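Keeping a Repair Shop's Paperwork Small
Speaker notes, Genowefa Ostrowski
Evening session, July

Opening. Say thanks to Anoma Bhattacharjee for setting up the room. Mention that the handout is by the door and has the sample job ticket on it.

I ran the front counter at Brzozowska for six years before I took over the back office. We fix small furniture, lamps and the occasional sewing machine. When I started, we had 41 open jobs and three different places where a job might be written down. A customer would call and I would put the phone on the counter and go looking.

Slow down for this part. The first change was one ticket per job. It stays with the item from the time it comes in until it goes out. The ticket has the customer's name, a phone number, what they say is wrong, and the price we agreed on. If the price changes, the old one gets a line through it and the new one goes next to it, with initials. Don't erase. Half of our arguments with customers were about a number somebody had erased.

Show of hands: who here uses a spreadsheet for open jobs? Who updates it the same day? Wait for the laugh, then move on.

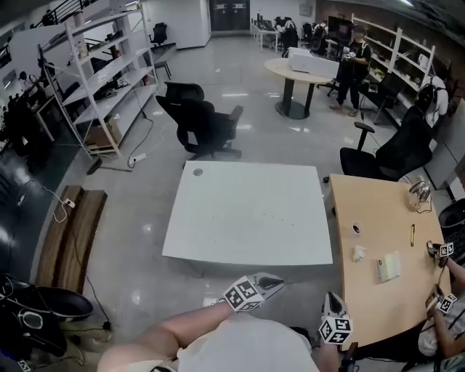

Notes taken on the phone are the weak spot. Wagner Sales took most of our calls and wrote on whatever was close, and by four in the afternoon we had envelopes, receipts and the back of a parts catalog. We tried an app for two months and he went back to envelopes. What worked was a pad that never leaves the desk. A pale yellow notepad near the front edge and a pen lying farther back, as on the desk here, are all the equipment this takes. One call per sheet. At closing, each sheet gets copied to a ticket and then thrown out.

If somebody asks about carbon paper: yes, we still use it for pickups.

Parts orders. Keep these apart from the job tickets. We order from Satero and from Kiltton, and their invoices look nothing alike, so we write our own ticket number at the top right of each one when it arrives. Jarosław Lis checks them once a week. Last year he found 141 invoices with no ticket number, mostly screws and glue for general stock. Those now get the word STOCK in the same corner.

Storage. We keep closed tickets for two years, in shoeboxes, by month. The Girkberg shop scans theirs and has 2,000 on a drive. Bogdan Jabłońska set that up and can talk about it in the break – I haven't used it enough to have an opinion.

Skip the next part if it's past 7:30. Deposits: we take a third up front on anything that needs ordered parts, and it goes on the ticket in red.

Questions. Repeat each one into the microphone before answering. Remind people to put the chairs back.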